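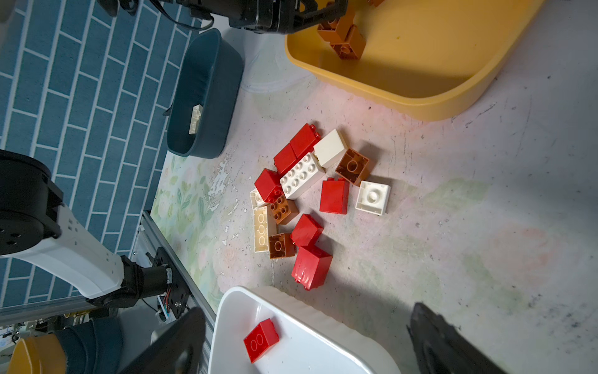 Leave the blocks out

Friday, October 19, 2018

Writing this fast, kid asleep, maybe forty minutes if I'm lucky. So no polish.

My position: stop putting the blocks away every night. Stop sorting them by color. Stop buying the tubs with the labels. I have been on the wrong side of this for years and I want to say so in public before I lose my nerve.

Background. Last week the newsletter at my daughter's preschool ran a piece by Maeve Kinsella, who teaches the older room, called A Place for Everything. Nicely written. Maeve is a good teacher, my daughter adores her, I'm going to see her at pickup on Monday and it will be fine. But the piece told parents to end each day with a "full reset." Every block off the table, sorted by color, lid on, tub on the shelf. Children feel calm when they can see that a job is finished, she said. And there was a photo of somebody's playroom shelf where the tubs went red, orange, yellow, green like a paint store.

I read it standing at the kitchen counter and felt terrible for about a minute. Then I felt annoyed, and the annoyed has lasted.

Because who is calm? I've done the full reset. I did it for most of two years. My daughter wasn't calm, she was furious, she was in the middle of something. I was on my knees under a table picking brown 2x2s out of the heating vent at quarter to eight. Nobody in that house was calm.

Look at a pile of big blocks on a table. Red ones, white ones, brown ones, all on top of each other, some studs up, some flipped so you see the tubes inside, one standing on its end. To a grown-up that's a mess. It says you are behind. To a four year old it's a menu. She can see the red one AND the brown one it might go on. She can see the hollow side, which she is very interested in, because the hollow side is a bathtub or a cage or a garage for something very small. Put the same blocks in a deep tub with a lid and what does she see? A tub.

I know the answer to this, Maeve made it in her piece, it's "but then they dump it." Yes. They dump it. That's what a tub is for. The tub is a machine for turning a clean floor into a loud noise. Every kid I have ever met, handed a tub of blocks, turns it over first and starts playing second. The pile is where playing starts. All the sorting does is make them rebuild the pile every morning, at volume.

And color. I want to talk about color. Why do we sort by color? It's the least useful way I can think of. When she's building she doesn't want "a red." OK sometimes she wants a red, fire trucks, strawberries. Mostly she wants a long one. Or she wants a little square one to plug the gap. If you must sort, sort by size! A person fixing a sink doesn't keep the silver tools in one drawer and the black ones in another. Color sorting is for us. It photographs well. It's a thing adults can be good at, at the end of a day when we haven't been especially good at anything, and I say that with love as someone who once spent a Sunday night separating cream from white.

Cream from white! They were the same set. The cream ones were just the older ones from my cousin, gone a bit yellow. I had them in two bags.

My neighbor Arlindo Brito has raised three kids and is now halfway through raising a grandson, and he owns exactly one piece of block equipment, a low plastic tray. That's the system. Tray goes on the table, blocks go on the table, a few of them end up in the tray and the rest don't. At supper he shoves everything to one end with his forearm. I asked him once where they live when he has company and he looked at me like I'd asked where the chairs live. The table under them is beat up, stained, scuffed all over, the cloth he used to keep on it wore through and he never got another. He doesn't care. It's the block table. It got used.

I think about that table more than is healthy. I have been protecting mine. I had a mat. I had a mat to protect the table and then a tray to protect the mat.

OK so the objections, quickly.

One, you need the table. Fair. Some people have one table and they eat at it. We have one table and we eat at it. So I've gone to the Arlindo method, forearm, one end, done. Takes no time. The tower she was working on survives about half the time, and half is a lot better than never. When it does survive she walks out in the morning in her pajamas and goes straight back to it without a word to me. I get coffee. I get to drink it sitting down. I'd like that entered as evidence.

Two, you step on them. Yes but these are the big ones, for small kids. They hurt less than you remember. The little ones are a different essay and on the little ones I may well agree with Maeve.

Three, children need to learn to clean up. This is the real one and I don't want to wave it off. They do. Mine clears her plate. She puts shoes on the shoe shelf, or near it. She puts books back because a book you leave on the floor gets its cover ripped and then she's sad. Those are jobs with a point she can see. Breaking up something she's halfway through, so it can be put in a box, so it can be dumped out at seven a.m., what is the point she's supposed to see there? I think what she was learning was that her work didn't count. Mine stays out. My laptop's on the counter right now with papers all over it, nobody snaps a lid on me.

Four, lost pieces. You lose more when they're out. I thought so too. Can't prove it either way. I will say the one long white one I was sure had gone to the dump was at the bottom of the right tub the whole time, under everything, where a tidy person had put it. Me. I'm the tidy person.

Then there's the money, which I get madder about the longer I think. When we did up the playroom corner in June I bought the Brudedstead shelf and the tubs that slide into it, and the tubs don't come with lids, the lids are extra, and then there's a label pack. $70 before I'd got out of the aisle. It's a lot of money for somewhere to not play with something. The blocks themselves cost me nothing, hand-me-downs, two grocery bags' worth. I had spent $70 on the garage and zero on the car. And there's a whole business built on making us feel like this. Somebody in the parents' group linked to a playroom tour with 2931 comments under it and almost all the ones I read were women saying sorry. Sorry, mine doesn't look like this. Sorry, I gave up. Apologizing to a stranger's shelf.

I don't blame Maeve for that. A classroom is different, I should say that and I nearly forgot to. She's got a room full of kids and the next group coming in and somebody has to be able to find the floor. Lids make sense in there. If I had her job I'd have lids on everything including some of the children. What I mind is the classroom rules getting sent home in the backpack as if my kitchen is a smaller, worse classroom. It's a kitchen. One kid. The blocks can stay out.

What I'd say to a parent who's on the fence. Try a week. Don't sort anything. Use a tray if you want, it gives the strays somewhere to go, but don't police it, a couple in the tray and a heap outside of it is fine, that's a working table. Leave it looking however it looks at bedtime. Don't straighten it after she's asleep. That's the hard part, I caught myself on the second night lining up the browns. Put them back crooked if you have to. She'll notice if you've been in there. Mine came out and said "who did this" in a voice I've only heard from my own mother.

And see what she builds by the end of the week. Ours have gotten bigger and a lot uglier. More colors mixed in, things sticking out sideways. There was a long thing that she said was a hospital for buses. It took her three days. In the full reset days nothing took three days because nothing was allowed to. I didn't know she could keep an idea going that long, she's four, and I'd been knocking it down every night at quarter to eight and calling it a routine.

The shelf, if anyone wants it, is free. Tubs too. Lids and most of the labels, I only stuck on red and brown. You'd have to come get it, and it doesn't come apart as easy as the box says. The bottom tub has a sock in it and I'd like that back.

OK she's up, I can hear her. I had a part about puzzles, another time. Puzzles I do put away, for the record, so don't write in abuot puzzles.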